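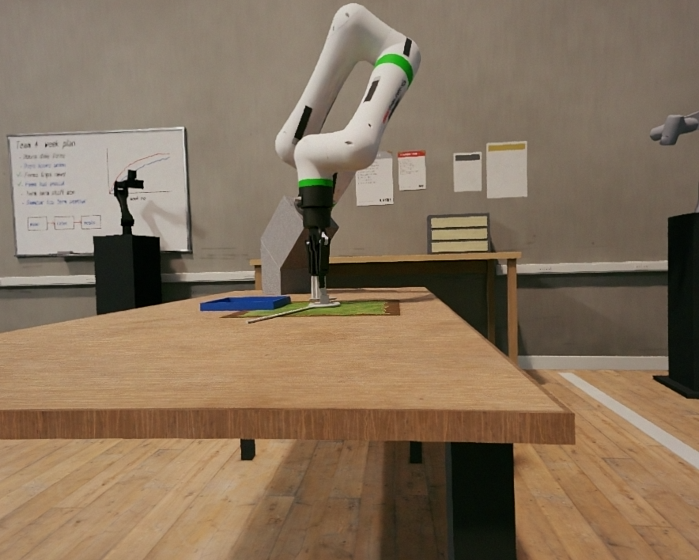 River Watch Update: Flood Shelter Moves for the Winter

Starting in December, the flood shelter for the lower valley will be at the Brisska Street gym. The old site at the Fotine Road hall took on water during both storms last fall and can no longer be used overnight.

The gym has room for cots on the main floor and a separate area for families with pets. Dogs must be on a leash and cats must be in a carrier. Doors open when the county issues an evacuation notice for the low streets, and they stay open until the notice is lifted.

Residents who need a ride should call the shelter line as early as they can. Two vans will run from the church lot on the east bank. Drivers will not cross the lower bridge once water reaches the deck, so people living on the far side should plan to leave first.

"Last time we had folks calling at 3 in the morning with the road already under," said Orathai Ruangrit, who coordinates the vans. "We want those calls the evening before."

Sandbags are also back. The town has filled 3,000 of them, and pickup is at the public works yard on Saturday morning. Bring proof of address. Loading help is available for anyone who can't lift, but you will need your own truck or car.

Wiroj Sriwong is keeping the list of homes with medical equipment that runs on power. If you were on it last year, you still need to sign up again. Forms are at the library desk and the pharmacy.

Bring your own bedding, medicine and phone charger to the shelter. Parking is behind the gym. Please leave the front curb open for the vans.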